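Short story dispensers: changes at Isanbridge

The story dispenser in the Isanbridge ticket hall is back in service with new firmware and a larger catalogue. It now holds 102 texts, all by writers living in the district, sorted by reading time: one, three or six minutes. Printing is on receipt-width paper, free of charge. 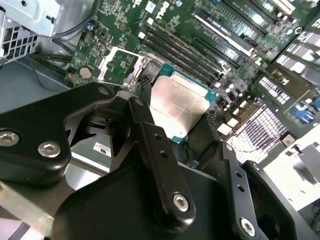 Texts are stored on the unit itself, so a lost network connection no longer stops printing. Each story may run to up to 2000 words. Longer pieces are split into parts, with a code at the foot of the slip that calls up the next one. Poems keep their line breaks where a line has 55 characters or fewer; beyond that the line turns over with an indent.

Hafiz Santoso set the type. Saodah Ngui edited the new texts and will read submissions for the next batch, which closes in June.
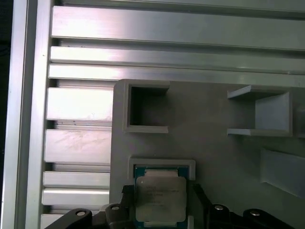

Second site

A second dispenser goes to the Trondeck branch library, beside the returns shelf. It will carry the same catalogue plus a children's section chosen by Kendra Vachon.

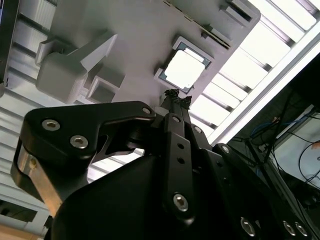

Print counts from both sites will be kept per title, and writers can ask for their own figures. No reader data is recorded.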